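Lostau Play Room – Gallery
Wed 22 September

The play room at the Lostau branch reopened in May with a new kitchen corner, and people have been asking what is in it. This page covers the table and the things on it. The reading nook and the block shelf have their own pages.

Most of the set is by Plotine and was bought new. A few extras came from the toy swap, and those are a mixed lot. The pieces don't all match in size or color, and children don't seem to care. A strawberry goes into a mug as easily as into a bowl.

The room is open every morning except Sunday. There is no charge and no sign-up, but we keep it to 20 children at a time. Grown-ups stay in the room with children under five.

Shoes come off at the door. Food and drinks stay outside, including water bottles – there is a shelf for them in the hall.

The shelving along the back wall was put in by Batista, who also supplied the low benches. The paint is a washable matte from Konex. It has held up well so far, apart from one corner by the coat hooks that will need a second coat.

Toys are wiped down at closing time. Anything cracked or with a sharp edge goes in the box under the front desk, and we replace it when we can. If you find something broken, please hand it in and don't put it back on the table.

We are glad to take donations of play food and dishes in good shape. Plastic and wood are both fine. Please leave out anything with batteries, and anything small enough to fit in a young child's mouth. We have enough cutlery for now and could use more bread, eggs and cheese.

Lunch things on the white table: a ketchup bottle in the colander tray, with bananas, strawberries and an orange slice nearby. The toaster oven has a blue glass door and two black knobs.
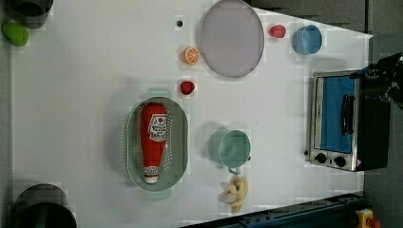
Marlow_2 wrote to ask whether the play food could be sorted into baskets by type, as their daughter spends most of the visit hunting for the fruit. They would also like a second colander, which two children were arguing over last week.

We have set aside two baskets for fruit and vegetables and will try them on the lower shelf. A second colander is on the list for the next order.

The dress-up rack will be added to the gallery once the new hooks are up.

2 comments – 20 shares

More from the gallery
The block shelf
Reading nook, before and after
Toy swap: what we still need
1,000 puzzle pieces, sorted
Opening hours and holidays

This site uses cookies to remember your settings. Accept / Manage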